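Open Day Walk-Through Checklist, Robot Demo Room
Stasasent, Bulangate building, ground floor
Filled in by Corinne Blackwood, Wednesday, 7:40 a.m. to just before doors

Hi all! Same form as last July, but I've typed my comments right under each line this time so you don't have to squint at my handwriting. OK means OK, FIX means somebody needs to touch it before visitors come in, and WATCH means it's fine but keep an eye on it. Gerd, your items are mostly in section 3 (sorry).

1. DOORS, FLOOR AND CROWD

1.1 Both exits open fully and are not blocked: OK
The back one sticks a little. Push low, near the handle.

1.2 Visitor line taped on floor: FIX, then OK
The old tape had curled up by the coat rack and I caught my shoe on it. Ha-rang put down new tape while I was still writing this up, so I've changed it to OK. The line is 62 inches from the demo table, same as on the floor plan.

1.3 Group size posted at the door: OK
The sign says up to 14 people per group. Please stick to it even if the school from Waweru turns up with a bigger bunch. Split them and send the second half to Marlina's talk first!

1.4 Strollers and bags: WATCH
There's a corner for them, but last year everybody ignored it. Whoever is on the door, point at it with your whole arm.

2. POWER AND CABLES

2.1 Cables off the walking path: OK
Covered with the rubber ramp the whole way. Nice job, whoever found the long one.

2.2 Power strips not chained together: FIX
Found one plugged into another behind the Cikau poster stand. It was only feeding the slide screen and somebody's phone charger, but no, no, no. Wendell has moved the screen to the wall outlet and I have confiscated the charger (it's in my desk, come and get it).

2.3 Breaker for the demo circuit labeled: OK
Labeled in marker, very large letters. I could read it without my glasses.

3. DEMO ROBOT AND TABLE

3.1 Emergency stop reachable from the host's spot: OK
Pressed it twice, once with the arm parked and once during a slow move. It stopped both times. I also had Marlina reach for it with her eyes closed, which she enjoyed more than I expected.

3.2 Speed limited for public session: OK
The demo profile was loaded when I came in. Please don't switch to the lab profile at lunch "just to check something" and then forget. Gerd, I'm looking at you, with love.

3.3 Gripper fingers, no sharp edges or loose pads: WATCH
The black coating on the left finger is scuffed down to a lighter gray near the tip and along the inside. I ran a glove over it and nothing snagged, so it can run. I'd like it swapped before the next open day, though. Wipe both fingers between groups too, they pick up little white specks.

3.4 Cloth items kept to the approved set: OK
Only the soft pieces from the bin, please, and no scarves borrowed from visitors, however nicely they offer.

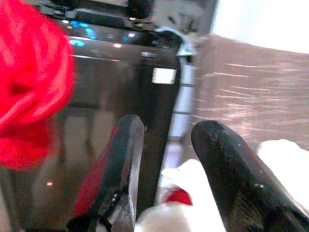 Items 3.3 and 3.4: gripper fingers and cloths, with the glossy black appliance behind.

3.5 Cloth kept clear of the appliance: FIX
Red fabric can end up very close to that shiny front, and when it's bunched up it's hard to tell from the wrist view how far away it really is. Let's agree on a hand's width of space and have the host check it before each run. I've written this on the host card in pencil and will do it properly tonight.

3.6 Indicator lights checked before each run: OK
The blue ones glow nicely, but the glossy panel doubles them up on the wrist view. If you're reporting a light, walk over and look at it with your own eyes. Ha-rang and I had quite a discussion over the radio before we worked that out.

3.7 Label on appliance front readable: WATCH
It's there, small and white, and I can't read a thing on it in the wrist view. If we want visitors to follow along on the big screen we'll need larger print.

4. PEOPLE

4.1 Host briefed: OK
Marlina has the morning, Wendell has the afternoon. Both have signed the card.

4.2 Second person at the stop button whenever visitors are in: OK
No exceptions for bathroom breaks. Pause the demo, people will wait! They love watching it park.

4.3 First aid kit sealed and in date: OK
On the shelf by the sink. I added 6 bandages of the kid kind, with dinosaurs.

4.4 Hosts' sleeves and lanyards: FIX
Lanyards off inside the line, please. Clip your badge to a pocket.

5. STILL OPEN

Reprint the host card with the item 3.5 wording (me).
Order replacement gripper fingers (Gerd).
Larger label for the appliance (Ha-rang, when there's time).
We printed 700 visitor leaflets and the stop button arrow on the map points at the coat rack. Wendell is correcting the stack at the door by hand, so give him a pen break if you walk past.

Cleared to open with the comments above. C. Blackwood, 8:55 a.m.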